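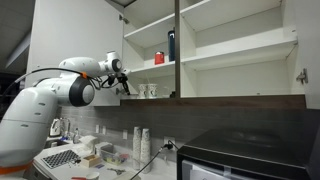
Figure 1. Arm at the open wall cupboard, gripper level with the bottom compartment.

Gulley: shelf-edge correction for cupboard reaching

Gulley is a dataset and a small reference method for getting a robot arm in and out of kitchen wall cupboards. It covers reaching, picking, placing and backing out. The method estimates where the front edges of the shelves are and corrects the last part of the reach against them. The code is in the folder called gulley, the recordings are in episodes, and the evaluation runs are in eval.

Status

Version 2. The file layout is stable. Labels may still be corrected, and any corrections will be listed in CHANGES.txt. Version 1 had the wrist and base frames swapped in part of the calibration folder and shouldn't be used for anything.

Why shelf edges

Our earlier policy, Dornero, was trained on open tables and did well there. In cupboards it mostly failed in one way: the fingers arrived a little low or a little high and touched the board. The error came from depth. White melamine gives poor depth readings, and a cupboard interior in shade gives worse ones. The front edges of the shelves, though, catch the light and show up as long straight lines in a colour image. Gulley fits those lines, works out the height and tilt of each shelf relative to the gripper, and passes the offset to the controller for the final 30 cm of travel.

The fit runs on every image from the wrist camera. If fewer than 2 edges are found, the arm holds its last good estimate and slows down. If that goes on for 8 images in a row it stops and backs out the way it came.

What is in an episode

Each episode folder has:
colour video from the wrist and from one other viewpoint
joint positions and gripper opening
the fitted edge lines, one row per image
a text instruction, such as "put the red cup on the middle shelf"
a result label and, for failures, a failure code

Depth is included for completeness. We don't use it after the approach phase.

Objects are everyday kitchen things: paper and plastic cups, tumblers, bowls, drink bottles. Cupboards were left with their doors open for the whole episode. Opening and closing doors is out of scope.

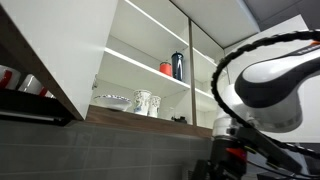 Tall items next to short ones are the harder arrangement. The fitted edge tells the arm where the board is, and says nothing about a neighbour standing a hand's width away, so the clearance check for neighbours is a separate step in clearance.py. It uses a plain silhouette test and is conservative. On crowded shelves it will refuse reaches that a person would think were fine.

Evaluation

We ran 30 reaches with the edge correction switched off and 30 with it on, using the same target list in the same order. A reach counts as clean if nothing except the target is touched.

Correction off: 19 clean out of 30
Correction on: 28 clean out of 30

Both failures with the correction on were in the bottom compartment. There the raised front board hides part of the cupboard floor, and the fit locked onto the top of the board instead of the floor behind it. Necati Işık has a branch that treats the bottom board as its own class. It isn't merged yet.

These are small numbers from one kitchen and one arm. Please don't quote them as a general success rate.

Known problems

Dark shelves haven't been tested. Neither have glass ones.
Strong sun on the door face can produce a false edge. The Tuesday morning episodes are the worst for this and are flagged glare in the index.
The cable loop sometimes crosses the outside view of the compartment nearest the arm. Edge rows for those images are marked occluded and should be masked in training.
Bowls were often labelled "dish" by one annotator and "bowl" by the other. Treat the two as the same.

Running it

Install the requirements, then run fit_edges.py on a single episode folder before trying the full set. Output should match the reference file in tests. If the lines come out shifted to one side, check that you've loaded the calibration file for the right camera. Conversion to the Grastia format is done with to_grastia.py and drops the occlusion flags, so keep the originals.

People

Method and code: Perihan Dursun, Necati Işık
Recording and calibration: Nizar Chidiac, Kelly Pearce
Labelling: Gönül Tatlı, Kelly Pearce

Licence terms are in LICENCE.txt. Questions about calibration go to Nizar, everything else to Perihan. The next release is planned for May and will add closed-door starts from the Ekinci kitchen.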